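Jivorcombe bag charge to double

Shoppers in Jivorcombe will pay more for a carrier bag from 26th October, after the town's traders voted to put the price up for the second time this year.

The charge went up in May, when it was meant to make people bring their own. Takings from bags have since risen nicely, and the traders' association has described the policy as a success without saying which part of it.

Under the new rules all 140 members will charge the same, from the market stalls to Oddsson the ironmonger, where a bag will now cost more than most of the screws you might put in it. Paper bags for loose fruit and veg stay free. So do bags for live fish, a point raised at length by the pet shop.
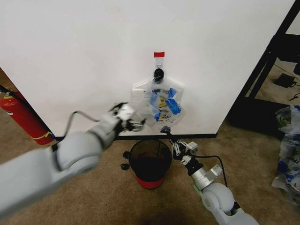 Hạnh Lại, who runs the Balari bakery on Fore Street, voted against. "People come in for a bun," she said. "They don't come in with luggage." She has been letting regulars borrow a bag and return it, and has so far had 8 back, one of them from a supermarket in another county.

Residents seem resigned. One man leaving the chemist with a bottle of shampoo in each coat pocket said he had not bought a bag since spring and did not intend to start. His wife said they had a cupboard full at home and he never remembered to take one.

The association will look at the price again next year. A plan to sell a sturdy cotton bag with the town crest on it has been put off, as the first batch arrived with Jivorcombe spelt two ways.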